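I've been using the Provmont room kit since July to set up our simulated laundry cell, and I'm a little in love with it. It's a pack of ready-made rooms and household props for the Ekar simulator, so you can try out a mobile picker's start pose, reach limits and camera height before you touch the real machine. Ours is a small wheeled unit that Soledad Toledo looks after, and she was glad to have me break things on a screen for once!

## Getting it going

Installing took 80 minutes, most of that the download (2781 files, yikes). After that you choose a room, drop props in, and save the lot as a cell. I started with the long bedroom, because a tight space with a bed across the far end is just what our machine struggles with. The tall green basket went in first, out on the open floor, and I left the bed and the folded stack on it alone.

Moving things is a joy. You drag the basket, it lands flat on the floor, and the clearance numbers update as you go. I ended up with 330 mm between the basket and our planned stopping point, and Josefina Lucero used that same number when she taped out the real floor. 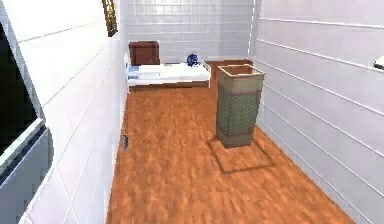
## Looks and lighting

It's bright, clean and quick to load. The weave on the basket is lovely, and you can tell rim from inside right away (our grasp planner cares a lot about rims). The floor is the weak spot: the grain goes blurry and streaky, and the white walls wash out a bit. I turned the lights down two steps in our saved copy and like it better.

## Upkeep

Keep your calibration file outside the room folder. An update wiped mine, and Senga Halliday had to dig out a backup. Also rerun the collision check whenever you resize a prop, as the old shape hangs around until you do.

I'd love more baskets, and a soft one especially. Still, I open this kit nearly every morning, and the kitchen set is next on my list.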